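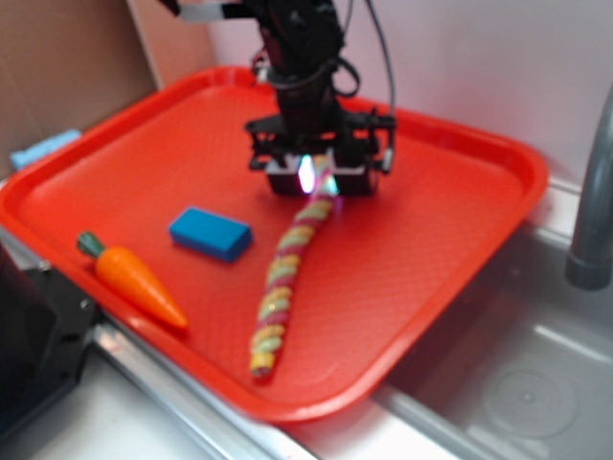

Section 4: Washing and Sorting the Toys

Before you put your Wollonen play set back in its box for the night, it is well worth giving the pieces a quick once-over at the sink. Small toys pick up crumbs, dog hair and who knows what else, and a few minutes now will save you a bigger job later on. We like to do it all on a tray with a raised lip, such as the red one, so that the twisted rope, the blue block and the carrot can't roll off onto the floor. Any good-sized plastic tray from your own kitchen will do just as nicely.

What you will need: the tray, a bowl of lukewarm water, a drop of mild dish soap, a soft cloth and a dry towel. If you bought the Salazar care kit (part no. 1786), the cloth is already in it.

4.1 Laying out the pieces

1. Set the tray on the counter near the sink and make sure it sits steady before you load anything onto it.

2. Put the toys down one at a time with a little space between them. They are much easier to look over when they aren't piled up, and little helpers usually enjoy this part!

3. Stretch the rope out to its full length and check both ends for fraying.

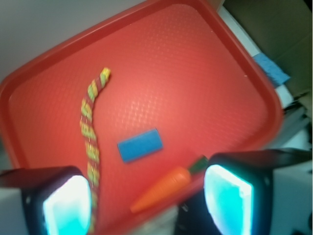
4.2 Cleaning

4. Wipe the carrot all over with the damp, soapy cloth, taking your time where the green top meets the orange. Rinse the cloth and wipe again.

5. Press the blue block gently with the cloth. Please don't wring it or scrub it with anything rough.

6. Run the cloth down the rope from one end to the other, following the twist, and turn it over as you go.

Note: The colors on the rope may look a little brighter while it is damp. They will settle down again, so there's no need to worry.

CAUTION: Do not use bleach or put any of the pieces in the dishwasher. Throw away any toy that is cracked, torn or coming apart, however well loved it may be.

4.3 Drying and putting away

Pat everything with the towel and leave the pieces spread out on the tray for 3 hours, or overnight if your kitchen tends to be damp. It helps to shift the rope once or twice so that air can get at the underside.
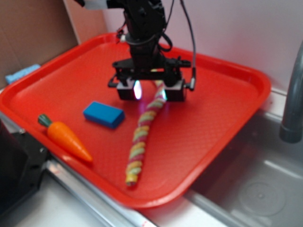
Once the pieces feel dry all the way through, coil the rope loosely and lay it in the bottom of the box, with the block and the carrot on top. Wash the tray last, rim and all, and stand it on its edge to drain. Store the box with the lid slightly open for the first night if you can.

Related items
Zovura storage box, small
Cinex drying towel, item 1630
Salazar care kit, item 1786
Wollonen replacement rope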